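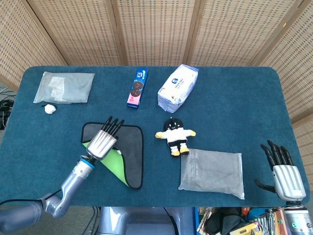

*A box of cookies on a table, with a wicker screen behind.*

When I came to live in Burdale, the first word I learned from my neighbours was "plate". The invitation said "ladies, a plate please" and I brought a plate. It was a good one, white with a blue line, and it had no food on it. Areeba Mughal, who had moved to the street a few years before me, took it from my hands and filled it with half of her own samosas before anyone could see. I am still thankful to her.

I want to write about this custom, the shared table where each person brings something, because I think we are making it too difficult. In April I was at an evening for new families and I counted in my head how long I had cooked for it. It was nearly 4 hours, after work. I was so tired that I spoke to almost no one. I went home with a clean dish and no new name in my memory.

My opinion is simple. A bought packet should be as welcome as a cooked dish, and we should say so openly in the invitation.

I know the arguments against it. My friend Lenuța Ilie makes them better than anyone. For her, food from a shop is a kind of absence. "You send the factory in your place," she told me once, and she was not joking very much. In the village where she grew up, a woman who came to a gathering with something bought was talked about until the next gathering. Lenuța cooks with love and I eat her cabbage rolls with love. But she is retired now, she has a big kitchen, and she enjoys the work. It is not the same for a person who finishes a shift at six and must be in the hall at half past.

There is also the matter of who stays at home. Aarne Räsänen lives alone and does not cook beyond eggs. For two years he came to nothing, and we all thought he was a cold man who did not like company. Then someone met him at the bus stop and asked him directly. He said he had nothing to bring that would not shame him. I was sorry when I heard this. We had lost two years of his company over a thing that costs three dollars at the corner shop.

Some people will say that if we permit packets, the table will have only packets. I do not believe it. The ones who love to cook will go on cooking, as they always do, and they will even get more praise than before. What will change is the other side of the room, where people now stand with an excuse ready. Have you noticed how many guests apologise when they put down their food? "It is only from the shop." "I had no time, forgive me." I would like to hear less of this sentence.

I must admit one practical point, too. A packet has its ingredients printed on it. For parents of children with allergies this is a great relief, and more than once I have seen a mother go past all the beautiful cakes and choose the thing with the label - she had no way to know what was in the rest.

I do not ask that anybody stops making an effort. Effort can be in other places. You can come early and carry chairs. You can sit beside the person who knows no one, and this is harder than baking, at least for me. You can stay until the end and wash the cups.

At our next evening I will write the invitation myself. I have already discussed the words with Areeba, and she has corrected my grammar. It will say: "Please bring something to share, home-made or bought, or just come." Lenuța has read it and made a face. She says she will bring the cabbage rolls in any case, and a second pot for the people who come with nothing.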